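Fomley kitchen notes, produce handling. Short thread, mostly on grapes and the bags they come home in.

1/ Grapes go on a plate, unwashed, within an hour of getting home. Washing comes right before eating. The dusky bloom on the skin is a natural wax and it slows moisture loss. Rub it off early and the fruit softens sooner.

2/ Use a plate with a raised rim. Grapes roll. Mine is the red scalloped one with the gold medallion, and the bunch goes to one side so the stem end stays easy to grab.
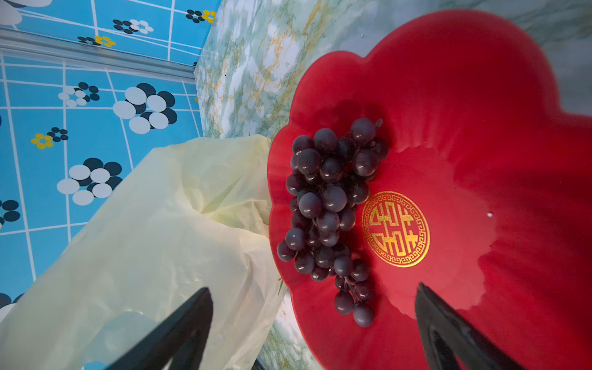
Samina Rajput replied that she snips hers into small clusters first, stores them in a lidded box, and gets two more days out of them than she does with a whole bunch.

3/ Plausible. Smaller clusters make it easier to find the bad grape before it spreads. My objection is the lid. Condensation collects under it and drips. If you use a box, crack the lid or line it with a paper towel.

4/ I do cut clusters, but at serving time. Scissors through the side stem, close to the main one. Pulling single grapes leaves a wet stub, and the stub is where mold tends to start.

5/ On to bags. Thin film bags are fine for carrying and poor for storage. They hold moisture against the fruit. Unpack everything, including the items you plan to eat tonight.

6/ I weighed the grapes from one bunch last March: 146 g went to the compost after five days in a closed bag. The next bunch, same store, open plate in the fridge, lost almost nothing. Sample size of two, so treat it accordingly.

7/ Keep the bags. Open the mouth fully, check the bottom for loose grapes and receipts, shake out over the sink, then fold flat. A twisted handle traps crumbs, so untwist it first.

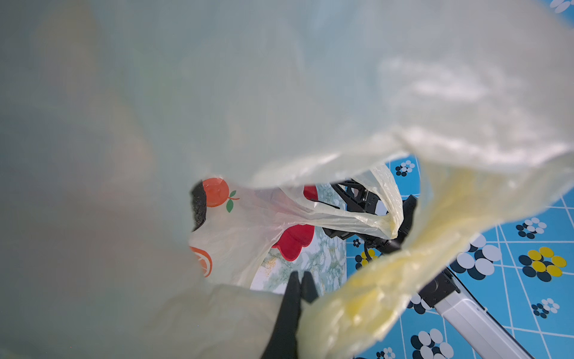
Bags at the counter, fruit print on the white one.

8/ Bags with a sour smell get thrown out. Rinsing them takes longer than they are worth and they never dry properly inside the creases.

9/ Next thread: citrus, and whether the net bag matters. I have 41 days of notes on lemons and they are not flattering to the fruit bowl.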